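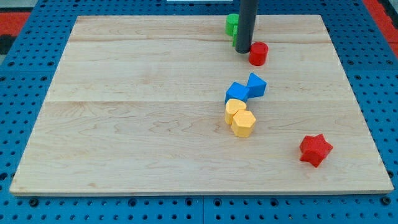 Review: Zavow tabletop pushing cell, seen at the Itov open day

Itov opened its workshop to visitors in March and ran the Zavow cell from mid-morning until 3 pm. I stayed for two sessions. The unit is sold to colleges and small labs as a complete teaching station: arm, controller, work surface, a set of coloured blocks and the software.

The tool is a plain dark grey rod with a rounded tip. There are no fingers, so every task is done by pushing. This keeps the price down and removes most of what breaks on a teaching arm. It also limits the range of tasks, and buyers who want stacking should look elsewhere.

The work surface is a pale wooden board laid on blue perforated pegboard. The block shapes are well chosen. A cylinder rolls off the line of push if the contact is off centre, a cube turns, and the star catches on its points. The yellow heart and hexagon are similar enough in colour and size to be a fair test when they sit side by side.

Zsófia Dudás of Itov ran the demonstration. Commands were typed as short sentences, such as "move the red star to the left side". Of 20 commands in the second session, 12 finished without help. Most of the failures came when blocks were touching and the rod moved both. The arm is slow, and a long push across the board took most of a minute.

Set-up is reasonable. The controller starts in 2 minutes and calibration is done by touching the rod to the corners of the board. The manual is thin on error codes. I would also like a raised edge as an option.

The base price is 3000 pounds, with the Caltier software licence included for the first year. The Camacho kit costs less but leaves the buyer to source the board and blocks.

Good for: introductory courses in control and planning.
Less good for: anything that needs lifting, or classes short of time.
Rating: 4 out of 5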